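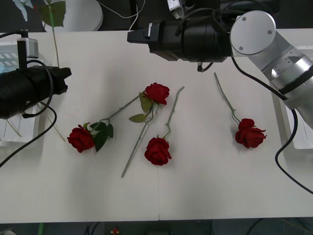 Section 4: Setting Up and Running the Cut Flower Conditioner

4.1 Scope of this section

This section covers the installation, first filling and daily running of the Priseo conditioning cabinet in florists' workrooms, hotel flower rooms and similar premises. It applies to the standard cabinet (part number 905) and to the narrow cabinet (part number 786). Where the two differ, the text says so. The Starkex control panel is the same on both and is described fully in Section 6.

Persons who will only load and unload the cabinet need read no further than 4.5 to 4.7. The person responsible for the installation should read the whole section before the packing is removed.

4.2 Choosing a position

1. Select a level floor within reach of an earthed wall socket. An extension lead must not be used.

2. Leave a clear gap of at least a hand's width behind the cabinet and on the hinge side of the door. The narrow cabinet also draws air from beneath and must not be stood on carpet or matting.

3. Keep the cabinet out of direct sunlight and away from radiators, ovens and outside doors.

4. Do not place the cabinet in a room where fruit is stored. Ripening fruit gives off a gas which shortens the life of many cut flowers, and carnations suffer particularly.

Caution: The standard cabinet must be moved by two persons. Remove all shelves and buckets beforehand, and keep the cabinet upright at all times. If it has been laid on its side during delivery, stand it upright and leave it overnight before connecting it to the supply.

4.3 Levelling and connection

1. Turn each of the adjustable feet by hand until the cabinet no longer rocks. Check with a spirit level placed on the lowest shelf.

2. Fit the drip tray beneath the door sill with the lipped edge facing outwards.

3. Push the drain hose on to the outlet at the rear until it passes the raised ring, then tighten the clip. The hose must fall continuously to the drain, with no loops.

4. Connect the mains lead and switch on at the wall. The panel shows a row of dashes, followed by the present temperature inside the cabinet.

5. Close the door and leave the cabinet to run empty until the set temperature has been reached. In a warm workroom this may take most of a morning.

Note: A low hum and an occasional click are normal while the cabinet is cooling. A rattle usually means that a shelf clip has not been pressed home.

4.4 Preparing the buckets

Buckets must be clean enough to drink from. Cloudy water and slimy bucket walls are the most frequent causes of early wilting, and no setting on the cabinet will make up for them.

1. Wash each bucket inside and out with hot water and a plain washing-up liquid. Use a stiff brush on the base and under the rim.

2. Rinse twice with clean water.

3. Fill to the lower line with cool tap water.

4. Add flower food in the amount given on the packet. Do not guess the dose, and do not mix two makes of flower food in one bucket.

5. Stir until fully dissolved.

Caution: Household bleach must not be added to a bucket which already contains flower food. Certain mixtures give off harmful fumes.

4.5 Preparing the stems

1. Unpack the flowers on a clean, dry surface and remove all paper, sleeves and bands. Put aside any stem that is snapped or shows grey mould.

2. Strip every leaf that would stand below the water. Leaves higher on the stem should be kept unless they are damaged.

3. Cut the end of each stem at a slant with a sharp knife or secateurs. Blunt scissors crush the stem and should not be used.

4. Place the stem in water straight after cutting — a delay of even a few minutes allows the cut to dry and seal.

5. Do not pack the buckets tightly. Heads should not press against one another or against the cabinet walls.

For roses, remove only those thorns that hinder handling, and take care not to tear the skin of the stem. Loose or bruised outer petals may be pulled away at the base. Tulips should be left wrapped in paper to the height of the head while they drink, or they will set in a curve. Daffodils must have a bucket to themselves for the first night, as their sap harms other flowers.

4.6 Loading the cabinet

1. Place the tallest buckets on the floor of the cabinet and the shorter ones on the shelves. Lift full buckets from the base and not by the rim.

2. Leave the air grille at the rear uncovered.

3. Close the door firmly and check that the seal meets the frame along its whole length.

4. Press the flower key and select the programme required: General, Rose, Bulb or Tropical.

5. Press Start. The panel displays the time remaining.

The Tropical programme runs at a higher temperature than the others. Orchids and anthuriums must never be conditioned on General, and should not share a load with other flowers. Note that a mixed load of roses and general stock may be run on Rose without harm.

The full General programme consists of 49 short cooling cycles, separated by rests. Opening the door pauses the cycle in progress, which resumes when the door is closed. Frequent opening will lengthen the programme.

4.7 Unloading

1. Wait for the tone, then open the door fully.

2. Remove the upper shelves' buckets first.

3. Wipe up any spilt water on the floor at once.

4. Allow the flowers to stand in the workroom for roughly half an hour before arranging them or tying them into bouquets.

4.8 Weekly care

The cabinet should be emptied and cleaned once a week. Many premises find Thursday convenient, before stock for the weekend arrives.

1. Switch off at the wall.

2. Remove the shelves and wash them in warm, soapy water.

3. Wipe the inner walls, the door seal and the sill. Fallen petals tend to collect in the folds of the seal and will mark it if left.

4. Lift out the Kutine filter, tap it gently over a bin and refit it with the arrow pointing upwards. Do not wash the filter.

5. Pour a jug of clean water down the drain inlet and check that it runs away freely.

4.9 Records and enquiries

Each cleaning should be entered on the card inside the front cover of this manual, with the initials of the person who carried it out. Claims under the guarantee cannot be considered without a completed card.

Questions on installation should be addressed in writing to Dezső Hegedűs, Technical Enquiries, stating the part number and the serial number. Both are printed on the plate inside the door, on the hinge side.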